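How a Laptop Keeps Its Cool (for Kids!)

How a Laptop Keeps Its Cool

by Lionel Leclerc, Donport Kids Tech Page

Ever put your hand under a laptop when somebody's been playing a big game on it? Warm, right? Sometimes really warm. And then the fan comes on. Whoooosh. Like a tiny hair dryer.

So where does all that heat come from? And where does it go? Let's find out. Quick, before the bell.

THE CHIP THAT DOES THE THINKING

Inside every laptop is a chip called the processor. Small flat square. It does the math. And it's ALL math in there — where your car is on the track, how high your guy jumps, what color the sky is. Math, math, math.

The processor does this with switches. Teeny ones. Way too small to see, even with the magnifying glass from science class. On, off, on, off. Every time a switch flips it uses a little bit of electricity, and a little bit of that electricity turns into heat.

One switch flipping? You'd never feel it. But there are billions of them. All those little bits of heat pile up.

Try this: rub your hands together slow. Not much happens. Now rub them fast. Faster! Feel that? It's a different kind of heat (yours comes from rubbing, the chip's comes from electricity) but the idea is close. More work, more heat.

WHAT'S A GIGAHERTZ?

You'll see this word on the box. GHz for short. It tells you how fast the chip's clock ticks. Not a clock with hands. More like a drummer, keeping all the parts of the chip in time.

One gigahertz is one billion ticks every second. A laptop chip might run at 3000 megahertz, and that's the same thing as three gigahertz. Three BILLION ticks. In one second. Say "banana." Done. The chip just ticked a couple billion times.

WHAT'S OVERCLOCKING?

Some people want their chip to go even faster than the company set it. So they tell the drummer to speed up. That's overclocking.

Good part: games can run smoother. Bad part: more heat. Often a lot more, becuase the chip usually needs extra electricity to keep up. Overclock too much and the computer freezes or shuts itself off. So don't go poking around in those settings on the family laptop, please. Ask first.

OK SO WHERE DOES THE HEAT GO?

Big desktop computers have it easy. Big box, lots of air, big fans. A laptop is skinny. No room. So the people who design them have to be sneaky.

Follow the heat:

First stop, the paste. A thin smear of gray goop sits on top of the chip. Looks like toothpaste. Don't eat it. It fills in the tiny gaps so heat can get out of the chip easily.

Second stop, the heat pipe. A flat metal tube, usually copper, and there's a secret in it: a little bit of liquid! The liquid gets hot over the chip and turns into vapor. The vapor rushes to the cool end. There it turns back into liquid and creeps back to the chip to start over. Round and round, no pump needed.

Third stop, the fins. Thin strips of metal, packed side by side with gaps for air. Lots of thin strips means lots of metal touching the air, so the heat has more places to get out.

Last stop, the fan. Pulls in cool air, pushes it through the fins, and out the vent goes the warm air. That's the whoosh.

WHO'S THE BOSS OF THE FAN?

The laptop has tiny temperature sensors inside. Just typing your book report? Chip stays pretty cool, fan goes slow or stops. Start up a race game and the sensors say hey, getting hot in here, and the fan spins up.

Let's pretend we have a game notebook called the Delar. Sitting there doing nothing, its chip is at 59 degrees Celsius. A bit warm, but fine for a chip. We start the game. Temperature climbs. Fan gets louder. After over 20 minutes it stops climbing, and now the fan is pushing heat out just as fast as the chip makes it. Balance.

And if the fan can't keep up? The chip slows itself down. That's called throttling. Fewer ticks, less heat. The game might get jerky. It's the chip taking a breather, sort of like you after running laps.

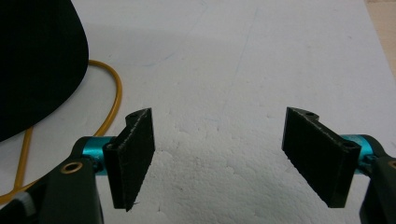
Two black finger pads with a gap in between.

WHAT ABOUT THE GRAPHICS CHIP?

Oh right, almost forgot. Game laptops mostly have a second hot chip. The graphics chip draws the picture, over and over, lots of times each second. Sometimes both chips share the same heat pipes. So when one gets hot, the other one feels it too. Like sharing a blanket in summer.

HELP YOUR LAPTOP OUT

Put it on a table or a desk. Pillows and beds block the vents.

Keep crumbs away. Yes, chips too. The potato kind.

Dust clogs the fins. A grown-up can clean the vents, with the laptop turned off and unplugged.

Leave some space behind it so the warm air can get out.

Don't stick anything in the vent. No pencils, no paper clips.

WORDS TO KNOW

Processor — the chip that does the math.
Gigahertz — a billion clock ticks a second.
Overclocking — making a chip run faster than it was set to.
Heat pipe — metal tube that carries heat away from the chip.
Throttling — when a chip slows down so it wont get too hot.

THINK ABOUT IT

Why would a thin laptop get hotter than a thick one if they had the very same chip? Talk it over with a friend. Then draw your own laptop with a cooling system in it and put arrows on for the heat. Red for hot air, blue for cool.

Next time: batteries, and why they run down.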